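Crabtree Costume and Textile Circle
Minutes of the June meeting

Present: Tobiloba Dauda (chair), Ailbhe Mac Giolla (minutes), and the usual members, plus two people who thought it was the quilting night and stayed anyway. Apologies were received by text from the Mater Street contingent, who were stuck behind a parade.

The meeting opened at 7:10 p.m., which the chair described as prompt.

1. Minutes of the last meeting
Approved after one correction. The word "hideous" in item 4 is to read "ambitious." The member whose cape it was has accepted the change.

2. The fall show
Tobiloba reported that the show has a venue, a date being argued over, and a title being argued over harder. "Threads of Time" was put forward for the third year and voted down for the third year. The working title is "What We Wore to Things." Several members feel this is too plain. The chair invited them to come up with something better by the next meeting and noted that "Sew What" is already taken by the alterations place on Colar Avenue.

The hall can take 300 people, seated, if the runway goes down the middle and no one on the aisle has long legs. Last year's runway went around the outside, and half the audience saw only hems. Moved that it go down the middle. Carried, with one abstention from the owner of the legs.

3. Loans
Ailbhe has heard from the Plornent estate, which is willing to lend the beaded evening coat and both pairs of opera gloves. The conditions run to 11 pages. We may not steam the coat, fold it, hang it from its own loop, or place it near "fruit, candles or enthusiasm." Ailbhe believes the last one is a joke. She will ask before we plan on it.

The coat has to be insured for the length of the loan. The quote was $700, and there was a silence. Agreed to ask for a second quote, and to ask whether the gloves could be left off, as they were the cheaper half of the offer and also the half with the moth holes.

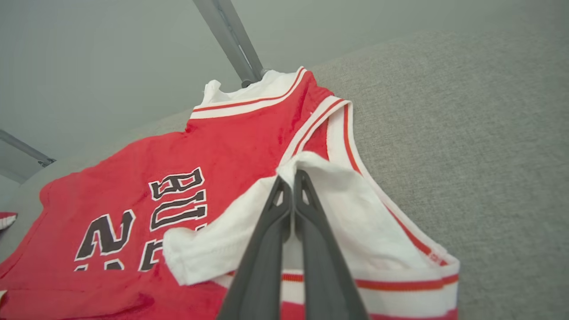

4. The everyday section
The longest discussion of the evening was over how much room to give to ordinary clothes. The chair's view is that every costume show in the county is ball gowns, and that people linger longest in front of things they once owned. Ailbhe's view is that they can do that at home for free. Sportswear came in for particular attention. A red basketball jersey with BULLS across it in black, outlined in white, says more to most visitors about what people put on in the morning than any amount of bugle beading, or so the chair argued at some length. Ailbhe replied that the same could be said of sweatpants, and that she did not want to be the one writing the label. It was agreed that the everyday section will have the whole east wall, that sportswear will get one end of it, and that sweatpants will be considered on merit.

A member asked whether visitors could be allowed to touch anything. No.

A member asked whether they could be allowed to touch something we didn't like very much. Referred to the next meeting.

5. Mannequins
We have torsos in quantity and a shortage of heads. The department store that was going to give us its old ones has decided they are vintage and is now selling them. Members are asked to look in basements. Dress forms are welcome in any condition, but please wipe them down first. Last year's delivery came with a wasp nest, and the form had to be admired from the parking lot until it was dealt with.

Tobiloba offered to stand in as a mannequin for the preview evening if necessary. Thanks were expressed. The offer was not seconded.

6. Labels
Labels will be kept to 50 words. The draft for the wedding dress is presently over 300 and includes a feud. Ailbhe will cut it down but would like it recorded that the feud is the best part. The meeting asked for a compromise in which the cousin is mentioned but not named.

Type is to be large enough to read without leaning across the rope. The rope is to be found. It was last seen holding a tarp on someone's truck.

7. Any other business
The iron in the workroom has been set on high again. Whoever is doing this is asked to stop, and to look at what is left of the organza.

The scissors marked FABRIC ONLY were found next to a roll of packing tape. The chair spoke briefly and with feeling.

One of the quilters asked if she could join. She was signed up on the spot and given the mannequin problem.

Actions
Ailbhe: second insurance quote; ask the estate about enthusiasm; wedding label.
Tobiloba: hall booking; plan of the east wall; the rope.
All members: heads; titles for the show, other than the one we keep voting down.

The meeting closed at 9:25 p.m. Next meeting same room, and please use the side door, as the front one is sticking.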